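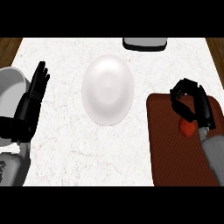
Figure 4. Simulator view before the visitor run: plate in the middle, right hand at the orange-red object on the mat.

4.3 Preparing the plate demonstration for open day

Do these steps before the doors open on Tue 15 May. The Brudham hall screen must already be on.

1. Start the Anoden simulator on the demonstration computer and load scene 112.
2. Wait until both arms are shown. The first loading can take some 250 seconds.
3. Check that the plate has nothing on it. If something is left from an earlier run, press Reset Scene.
4. Keep the left hand open and upright. It has no task in this demonstration.
5. Bring the right hand over the object and close the fingers slowly with the grip slider.
6. Press Hold. The visitor can now take the controller and try to move the object to the plate.
7. After each visitor press Reset Scene and repeat from step 3.

Note: The visitors see the same view as the operator. Do not open the settings menu during a run, it covers the whole screen.

Note: If the fingers pass through the object, the contact setting was lost. Load the file Ultitz 726 again and restart the scene.

Caution: Disconnect the real arms in the next room before step 1 – the controller sends its commands to every arm on the network.

For questions about the controller ask Michalis Chatzigeorgiou at the Šťastný desk. The version with two plates is described in section 4.4.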